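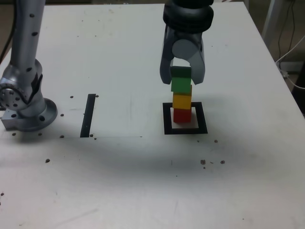 Según soporte de Gromau, el fallo no es de la política sino del umbral de cierre: con 50 demos nuevas de apilado debería bastar, y que no reentrenemos desde cero.

Ticket Skudus, 1/9/23, estado: abierto

Probado hasta ahora:
- fine-tuning con las 50, lr igual. Apila cuatro, pero al soltar el cubo de arriba a veces arrastra la torre
- horizonte de acción de 4 a 2. Mejor, tiembla menos
- episodio cortado a 900 pasos, antes se quedaba colgado esperando el sucess
- umbral de cierre: pendiente, no encuentro el parametro en el config de Brikitz

Falta repetir la evaluación con la misma semilla. ¿Alguien tiene el config viejo? Lo necesito para comparar.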